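2019-11-20

Second day of judging for the Waklow product prize. We had 13 entries left on the list and got through six before lunch. Lensa wanted to score ease of use first and looks last. I agreed, though Bo-ram didn't.
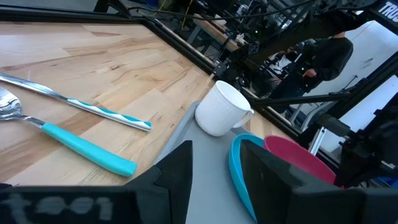 Knife and spoon, turquoise on both handles.

Most of the afternoon went on the Drirnberg chair. I marked it down for the price. Must send Bethel my notes on the October round.

Contact | © Lucinda Ambrose | Back to top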